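Lamden Interiors
Search vacancies Enter keyword or job number Go
We use cookies to remember your search settings. Accept Manage

Interior Wall Finisher (Patch and Repaint)
Job number 2355
Full time, permanent. Start in December.

Lamden Interiors repairs and repaints occupied buildings: offices, rental apartments, clinics and small workshops. The finishing section handles walls after other trades have left. Typical work is filling, sanding, priming and color matching on painted drywall and plaster. New construction is a small part of the schedule.

We are hiring one finisher for the Prilletti contract. The contract covers 373 rooms in a group of low-rise buildings that stay in use during the work. Most rooms were last painted in a matte, warm neutral. The color was mixed in several batches and has aged differently from room to room, so the tint written on an old can is treated as a starting point only.

Duties

Inspect each wall before work starts and mark defects on the room sheet. Inspect once by daylight or ceiling light and once with a hand lamp held close to the surface. Note dents, popped fasteners, open seams, old tape, labels, stains and earlier touch-ups that no longer match.

Remove tape and labels without lifting the paint film. Where the film lifts, feather the edge, seal it and skim.

Fill, sand and prime. Defects smaller than a coin may be spot primed. Anything larger is primed to a margin of one hand width on all sides.

Match color on site. The finisher prepares a test card, lets it dry fully and holds it against the wall in at least two positions, one near the window and one in the darkest part of the room. A card is accepted when the edge cannot be picked out from six feet in either position.

Decide between a touch-up and a full repaint of the wall, corner to corner. The decision is recorded with a short reason. The section lead may overrule it, but in practice seldom does.

Protect floors, furniture and fixtures. Tenants' belongings are moved by the tenant or by our moving crew. The finisher does not move them alone.

Leave the room clean by 4:30 p.m. so that it can be used the next morning.

Requirements

Three years of paid work in painting, drywall finishing or plaster repair. Time spent mainly on spray work in empty buildings is counted at half.

Normal color vision, confirmed by a standard test at our expense.

Working knowledge of matte and low-sheen wall paints, including how they flash when a patch is rolled over filler that has not been primed.

Ability to lift 50 pounds and to work from a platform ladder for long periods.

Readable handwriting. Room sheets are still on paper.

A driver's license is useful but not required. A van leaves the Lamden yard at 6:45 a.m. and returns in the evening.

Judging the surface

Most callbacks in this section come from light. A matte wall in a pale pink-beige will look uniform at noon and uneven by late afternoon. A soft shadow crossing the wall can make the lower half look like a different paint, and a finisher who matches to the shaded part will put a dark patch on a light wall. The reverse error is also common. We expect candidates to be able to tell shade from stain, and a small off-color rectangle from the wall around it, before opening a can.
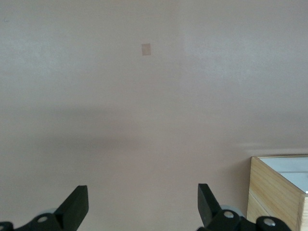 The practical test is built on this skill. Candidates are given a wall, a lamp, a blank room sheet and 31 minutes. They mark what they find, state whether each mark is a surface defect, a color difference, something stuck on the wall or only a change in the light, and write down what they would do about it. No paint is applied in the first part. Candidates who pass go on to a second part, in which they mix a match for one spot from three base tints and roll a test card.

There is no pass mark in points. The section lead reads the sheet and goes over it with the candidate the same day.

Pay and conditions

Hourly pay by grade, set after the practical test. Overtime is paid at time and a half and is limited to four hours a week. A signing payment of $2000 is made in two equal parts, the first after 30 days and the second after six months.

Brushes, rollers, lamps, sanding equipment and respirators are supplied. Finishers who prefer their own knives may bring them and receive a yearly tool allowance. Fillers and primers are bought through Iyamu. Other products may be used on Prilletti rooms only with written approval.

How to apply

Send a one-page work history and the names of two people who have supervised your wall work. Photographs of finished rooms are not needed. Quote job number 2355 in the subject line and address the application to Florian Schwaiger, Finishing Section, Lamden Interiors. Applicants already registered with the Kurkard trades office may send their registration number in place of the work history.

Practical tests are held at the Lamden yard at 8 a.m. and 1 p.m. Wear work shoes. Applicants will hear from us either way.

Get new vacancies by email Enter your email address Sign up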